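Anleitungen > Roboter anlernen > Randico-Doppelarm > Kapitel 5: Vormachen per Fernsteuerung

Kapitel 5: Dem Arm eine Aufgabe vormachen

Stand: 23. Juli 2023

So, jetzt kommt der Teil, auf den ich mich beim Schreiben die ganze Zeit gefreut habe! Die Arme sind montiert, die Nullstellung stimmt (wenn nicht: zurück zu Kapitel 4, bitte wirklich, ich warte), und die Bediengriffe von Stusell sind gekoppelt. Ab hier bewegt ihr die Arme selbst, und die Software schreibt mit.

Ich gehe von einer Aufgabe aus, die ich jedem zum Einstieg gebe: ein kleines Teil aus einer flachen Schale nehmen und daneben auf die Matte legen. Klingt langweilig, ist aber beim ersten Mal erstaunlich fummelig, weil man den Schalenrand ständig unterschätzt. Ich habe meinen ersten Nachmittag fast nur damit verbracht, Schalen über den Tisch zu schieben.

5.1 Bevor ihr anfangt

1. Tisch freiräumen. Alles, was nicht zur Aufgabe gehört, kommt weg: Kaffeetasse, Schraubendreher, Handy. Der Arm weicht nichts aus, wenn ihr nicht ausweicht.

2. Schneidematte auflegen und mit Klebeband am Tisch sichern. Eine Matte mit Raster ist Gold wert, denn so könnt ihr die Schale nach jedem Durchgang wieder auf dieselbe Stelle setzen oder sie ganz bewusst um ein paar Kästchen verschieben.

3. Kabel prüfen. Das Kabel am Handgelenk braucht genug Spiel für die komplette Bewegung, auch für die Drehung am Ende. Fahrt den Arm einmal langsam in alle Ecken des Arbeitsbereichs und schaut dabei nur auf das Kabel.

4. Not-Halt in Reichweite legen und einmal drücken. Ja, jedes Mal. Danach entriegeln und in der Dzene-Oberfläche auf "Freigabe" gehen.

5. Stuhl so stellen, dass ihr den Greifer und die Schale gut seht, ohne euch vorzubeugen. Wer sich vorbeugt, kippt unbewusst die Bediengriffe mit.

VORSICHT: Solange die Freigabe aktiv ist, greift niemand in den Arbeitsbereich. Auch nicht "nur kurz", um die Schale geradezurücken. Erst Freigabe aus, dann Hand rein.

5.2 Bediengriffe angleichen

Die Griffe und die Arme müssen ungefähr dieselbe Haltung haben, bevor ihr sie verbindet. Sonst macht der Arm beim Einkuppeln einen Satz, und das ist ein Moment, den man nicht zweimal erleben möchte.

1. Linken Griff in die Ablage legen, rechten Griff in die Hand nehmen.

2. In Dzene das Fenster "Angleichen" öffnen. Ihr seht für jedes Gelenk einen Balken.

3. Den Griff langsam bewegen, bis alle Balken grün sind. Bei mir hängt fast immer das Handgelenk hinterher, also fangt ruhig dort an.

4. Fußtaster halten. Der Arm ist jetzt gekuppelt und folgt euch.

5. Für den zweiten Arm wiederholen.

Hinweis: Der Fußtaster ist eine Kupplung. Loslassen heißt, der Arm bleibt stehen und hält seine Position. Wenn euch die Hand müde wird oder ihr umgreifen müsst, einfach loslassen, bequem hinsetzen, neu angleichen und weiter. Das darf sogar mitten in einer Aufnahme passieren, die Pause wird später herausgeschnitten.

5.3 Trockenübung

Bitte nicht gleich aufnehmen! Macht die Aufgabe ein paarmal ohne Aufzeichnung, bis ihr nicht mehr über eure Finger nachdenkt. Anahera Ashby, bei der ich das Ganze gelernt habe, hat mir damals die Aufnahmetaste schlicht gesperrt, und ich war ziemlich beleidigt. Sie hatte recht.

Achtet beim Üben auf den Anflug. Von schräg oben kommt man gut in die Schale hinein, aber der Greifer verdeckt euch dann leicht die Sicht auf das Teil. Ich halte deshalb kurz vor dem Rand an, merke mir, wo das Teil liegt, und gehe dann in einem Zug hinunter.
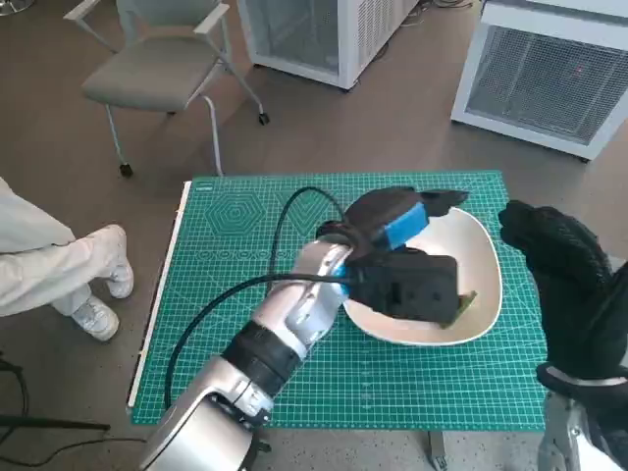

Beim Schließen gilt: langsam! Der Griff überträgt die Kraft nur sehr grob zurück, ihr spürt also kaum, ob ihr das Teil schon habt. Schaut auf die Anzeige "Greifkraft" und hört auf zu drücken, sobald sie sich bewegt. Wer weiter zudrückt, schießt das Teil gern einmal quer durch den Raum (unter dem Schrank nachsehen, da liegt es meistens).

Und noch etwas zum zweiten Arm. Auch wenn er bei dieser Aufgabe nichts zu tun hat, gehört er zur Aufnahme dazu. Parkt ihn neben der Schale in einer Haltung, aus der er später helfen könnte, und lasst ihn in Ruhe. Wenn er in jeder Aufnahme anders herumzappelt, lernt das Modell das Zappeln mit.

5.4 Aufnehmen

1. Schale auf die Startposition setzen, Teil hineinlegen.

2. Freigabe an, beide Arme angleichen.

3. In Dzene einen Aufgabennamen vergeben. Nehmt einen, den ihr in drei Monaten noch versteht. "test_neu_final2" versteht ihr in drei Monaten nicht mehr, das habe ich für euch ausprobiert.

4. "Aufnahme" drücken und den Piepton abwarten. Was ihr vorher macht, fehlt.

5. Aufgabe in einem ruhigen Tempo ausführen: anfahren, greifen, anheben, absetzen, Greifer öffnen, zurück in die Ausgangslage.

6. Einen Moment stillhalten und "Stopp" drücken.

7. Bewerten: gelungen, misslungen oder verwerfen.

Zu Punkt 7 werde ich oft gefragt, wo der Unterschied liegt. Misslungen heißt, ihr habt die Aufgabe ordentlich versucht und das Teil ist zum Beispiel heruntergefallen. Diese Aufnahmen bitte behalten, Brokov kann sie beim Training getrennt auswerten. Verwerfen ist für alles, was keine Aufgabe war: Telefon klingelt, falsches Teil in der Schale, Katze.

Verändert nach jeweils 5 Durchgängen eine Kleinigkeit, also Lage des Teils, Drehung der Schale oder den Ort auf der Matte. Aber immer nur eine Sache, sonst findet ihr hinterher nicht heraus, woran es hakt.

5.5 Wie viele Aufnahmen brauche ich?

Kommt darauf an, und ich weiß, dass das keiner hören will. Mein erstes brauchbares Ergebnis bei der Schalenaufgabe hatte ich mit 84 gelungenen Durchgängen. Für einen Nachmittag ist das gut machbar, wenn man Pausen einlegt. Beim Sortieren von gemischten Teilen bin ich am Ende bei 499 gelandet und hätte gern noch mehr gehabt.

Hinweis: Dzene legt höchstens 1.000 Durchgänge in einem Projektordner ab. Danach wird die Aufnahme ohne Fehlermeldung abgewiesen, nur der Piepton fehlt. Also rechtzeitig einen neuen Ordner anlegen.

5.6 Wenn etwas klemmt

Arm folgt ruckelig: Meist ist der Funkempfänger der Griffe verdeckt. Empfänger höher legen und neu koppeln.

Arm bleibt mitten in der Bewegung stehen: Gelenkgrenze erreicht. Fußtaster loslassen, Griff ein Stück zurücknehmen, neu angleichen. Bitte nicht mit Schwung gegen die Grenze arbeiten.

Greifer öffnet nicht ganz: Nachsehen, ob sich an den Fingerpolstern etwas gelöst hat. Freigabe vorher aus!

Balken werden nie grün: Griff zurück in die Ablage, fünf Sekunden warten, von vorn.

VORSICHT: Riecht es am Motor verschmort oder wird ein Gelenk so warm, dass ihr die Hand nicht darauf liegen lassen könnt, Strom weg und Schluss für den Tag.

Weiter geht es mit Kapitel 6, Aufnahmen sichten und schneiden. Das überarbeite ich gerade, die neue Fassung kommt im September.

Kommentare (4)

Clem Mahuika
Danke für den Tipp mit dem Kabel! Meins hat sich beim Zurückfahren immer an der Mattenkante verhakt. Kann man den Fußtaster auch gegen einen Handtaster tauschen? Ich sitze beim Arbeiten ziemlich hoch.

bastelkeller_nord
@Clem geht, unter Einstellungen > Eingabe. Ich finde es aber viel schlechter, man verreißt beim Drücken den Griff.

Lötfee
Bei 5.2 fehlt, dass man den linken Griff auch erst aus dem Ruhezustand wecken muss. Hab eine halbe Stunde auf graue Balken gestarrt.

bastelkeller_nord
Verwerfen wegen Katze, kenne ich. Bei mir ein ganzer Ordner.

Kontakt | © 2023 Randico-Anleitungen, alle Rechte vorbehalten | Nach oben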